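Sestine Boards > Arms and end effectors > Robotiq with soft pads vs Fivholm on clear cups

hattar_fan
Two arms, black tray, clear plastic cup, ice. I'm trying to decide if we keep the Robotiq with green pads or go to the Fivholm. Wrist cams plus one fixed cam, have a look.
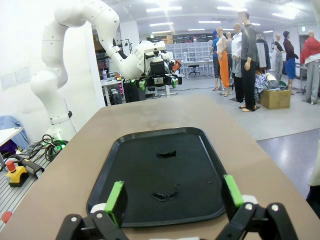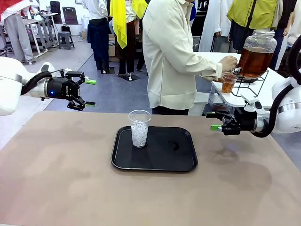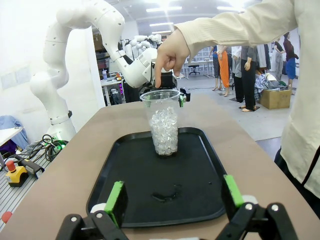
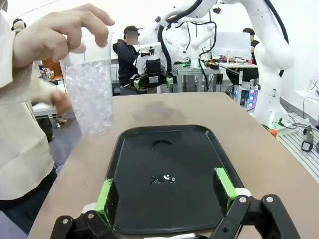

1 min read

So far I've done 90 tries with each. Robotiq got 69 clean lifts, Fivholm got 49, and I was really rooting for the Fivholm! It closes so gently, but the cup just slides down through it.

widowmaker2
Love the fixed view, you can see both grippers at once. But is 90 enough? I wouldn't swap hardware on less than 300.

palletjack
Disagree, 69 against 49 is a big gap. I'd worry more about the tray. Black, shiny, spots of liquid on it... my depth camera hates all of that.

hattar_fan
Yeah, the wrist cams pick up every ceiling light in that tray (ugh). I'm on the Hattar controller for both, same closing speed.

widowmaker2
Same speed isn't a fair test though. Fivholm wants a slower close and a bit more force. On my Widow I had to retune everything when I changed fingers.

palletjack
OK, I'll give you that one. Try it slower before you box it up.

hattar_fan
Fine, fine, going again tonight with a slower close. More ice!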